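Merkbridge Student Robotics Club Completes Simulation Stage of Manipulation Project

MERKBRIDGE, April 29, 2022 – The Merkbridge Student Robotics Club has completed the simulation stage of Stikov, a year-long project in which student teams program a two-finger gripper to approach, grasp and move objects on a tabletop.

Over the term, 29 students logged 1,081 simulated runs. Each run starts from a fixed arm pose and ends when the control program reports a grasp, a collision or a timeout. Logs are stored with the joint positions and the view from above the gripper, so that a failed run can be replayed step by step. 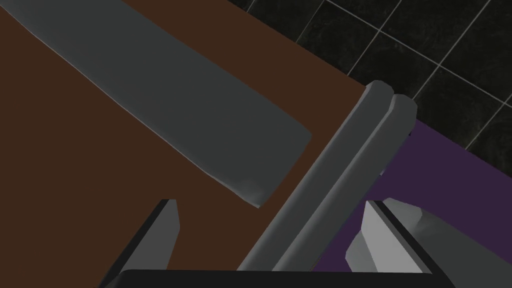
Simulated view over the gripper fingers, with a ridged gray bar between them and a black tiled wall beyond the table.

Work was divided between two groups. The first wrote the approach planner, which sets the angle of the gripper before the fingers close. The second handled surface colors, lighting and object placement, all of which are changed between runs to test the vision code.

"Long parts gave us the most trouble in the planner," said Ebere Ezeani, project lead. "A small error in the approach angle puts one finger on top of the part. We rewrote that section three times – the current version checks the angle again just before closing."

The club will enter the planner in the student division of the Westent Manipulation Challenge in June. Entries are scored on completed grasps and total run time.

Project code and run logs are available to other school clubs on request.

Contact: Ebere Ezeani, Merkbridge Student Robotics Club, Oyelaran Hall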